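Can a robot clear the table after breakfast yet, or is it still too early?

Posted by Deividas Siliņa in Home Automation
Saturday, August 24, 2024

Good day to everybody. I manage a small guest house with 13 rooms, and every morning two of us clear the tables and carry the dishes to the kitchen. I already use a floor robot from Nollar and I am satisfied with it. Now my brother-in-law tells me that I should look at machines with arms, which pick up cups, spoons and knives. I have watched many videos, but most of them are played faster than in real life and it is difficult to judge. Is there anything that works today in a normal room, with normal tables? My tables are of different kinds and some have tiles on top. I do not need high speed. I need that it doesn't break the cups.

3 replies

Bodnár
No. Buy a second cart and save your money.

flodow_fan
I have worked two years with arms in a packing shop (Flodow, a small company), so I can tell you what is easy and what is hard.

In the shop every box comes to the same place, with the same side up. There the arm does 300 boxes in one shift and I almost never have to touch it. On a table after breakfast each thing lies as the guest left it. A cup is the easy part. It stands up, it has a height, and if it has a handle the fingers can take it by the handle or around the body. Cutlery is much harder. A spoon is low and shiny, and the light on the metal confuses many cameras. A knife is even more flat, and the fingers must go almost to the surface without pushing on it.

If you want to test a machine before you pay, I would ask the seller for these things:

1. Let them use your own table and your own light. A dark cloth in a showroom says nothing about a glossy surface.

2. Ask for one mug, one spoon and one knife, placed by you, with enough space between them. It sounds like a very small task, but please look how near to the tiles the fingers must work.
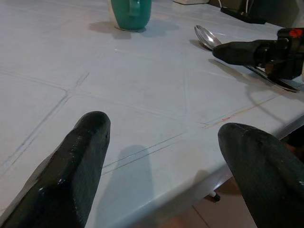 3. Ask to see the same task repeated 80 times, at real speed, and write down each time when a person has to help. This number is more useful than any brochure.

4. Ask who cleans the fingers. After jam and butter they will need it, and in our shop we wash the rubber parts every evening.

My opinion is that for cups only you could try it maybe next February, when the season is quiet. For the full table I would wait.

nasmont_kitchen
We had a demonstration at our canteen. It put mugs in a rack very nicely but it was slow, some 2 mugs in a minute. The forks we did by hand. Also ask about the noise, because guests who sleep late will hear it.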